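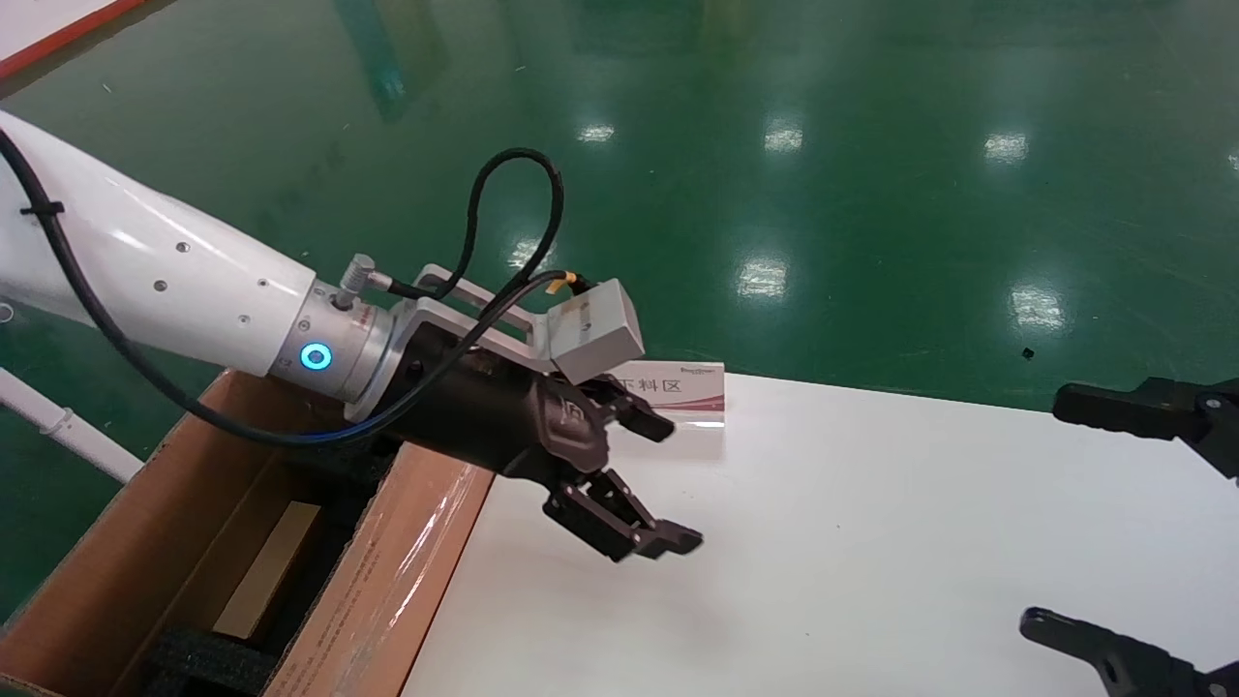 2025-10-25

Packed most of the day. Olga wanted the shipment for Rivas ready before Monday's pickup was even confirmed, so I started on the cartons right after coffee and let the email wait. The one by the white table was still open at lunch, brown flaps up, a tan cardboard panel standing inside and a piece of black foam down in the corner. There was clear tape along the edge of the near flap. I have always liked that foam better than paper. Paper settles and then things knock around, and we hear about it later from the customer.

The little white sign with the red characters is still on the table. Telmo told me in September that it means the unloading area, and I wrote that on a sticky note which I have since lost. I ought to write it somewhere better, so now it is here.

Cayetano called at two about the invoice from Merkberg. They charged us 3,625 for the last lot of cartons and he thinks the freight was added twice. I went through the folder with him on the phone and could not find the delivery slip. Milagros may have it. She is out until next week, so it stays open. We have about 100 flat cartons left, enough for this order and probably the next.

Ate late – rice and the rest of the chicken, standing up. My back was sore from bending over the low boxes. Emiliano says to put a pallet under them and he is right, but the spare pallets are behind the racks and I did not feel like moving the racks.

Left at 6. Bought tape on the way home, two kinds, as the cheap one splits down the middle when it gets cold. Forgot the light bulbs again. Called my sister after dinner and we talked mostly about her roof. Bed early, and tomorrow I want to look for that slip before anything else.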